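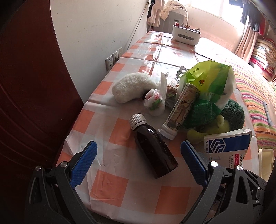 Heather Jardine: can we please stop putting medicine and toys on the same table. I raised it in April and I'm raising it again. If a child comes for the toy, the bottle is within reach.

Checker's reply: agreed, and carried into item 2 below.

HOME SAFETY CHECK – DINING TABLE AND WALL BEHIND IT
Seretmont family flats, ground floor
Checked by: Smaranda Grecu
Second reader: Kwok-wai Kwan
Marks used: OK / ACT / ASK

1. Liquid medicine and other bottles
Bottles stored upright: ACT. Brown glass bottle lying on its side on the table, part full of dark liquid. Stand it up and put it away.
Cap in place: OK. White ribbed screw cap is on. Whether it is a child-resistant cap needs to be tried by hand, please do this and write the answer in the book.
Label facing out and readable: ASK. I could not say what is in the bottle. If the label has come off, the contents go back to the pharmacy. Do not guess and do not relabel from memory.

2. Medicine kept apart from toys
ACT. Green plush toy and white fluffy plush toy both on the table, with the brown bottle and a white medicine box. Toys to the toy shelf, medicines to the high cupboard. The box has Chinese characters on it. Kwok-wai, please read the name and dose off it and copy them on to the medicine sheet in English so that whoever is on the evening turn can follow.
Comment (Kwok-wai Kwan): will do. I'd also like the leaflet kept inside the box. The last one went missing and we had to ring round for the dose.

3. Plastic bags
ACT. Green and white shopping bag within reach of anyone who walks by, a small white bag tied into a bundle, and a small translucent one behind. All bags to be emptied, knotted and put on the hook inside the pantry door, 8 at most. Anything over that goes out.
Comment (Rodica Dobre): the hook is full. Can we have a second one?
Reply: yes, ask Vasiliu when he comes about the pantry hinge.

4. Wrappers and food waste
ACT, minor. Brown crumpled wrapper left among the bags. Bin it.

5. Tubs and tubes
ASK. Cylindrical tube container with a white plastic cap, and a pale yellow plastic container at the right-hand side. Check what each one holds. Food goes to the kitchen, anything else to the cupboard it came from.

6. Table covering
Surface wipes clean: OK, plastic tablecloth, orange and white check.
Lies flat: ACT, minor. Slightly wrinkled, and it hangs over the front edge, where a toddler can get hold of it and bring everything down. Fit the Brandiro clips, 2 to each side. They are in the drawer with the candles.
Comment (Rodica Nistor): clips slip on this cloth, I have tried. Non-slip mat underneath works better – we did that upstairs and it has held.
Reply: try the mat first, then. Clips stay in the drawer.

7. Wall outlets
ASK. Three white outlets in a row just above table height. Anything spilled on that side of the table could reach them. Move the table out from the wall by 200 mm and fit covers to any outlet not in use. Covers are on the Wekuden order, line 568.

8. Outstanding
Items 1, 2 and 3 to be done before the children's tea. The rest can wait for the next round, except the outlet covers, which go in as soon as the order arrives.

Signed: S. Grecu
Copy to: Heather Jardine, Rodica Nistor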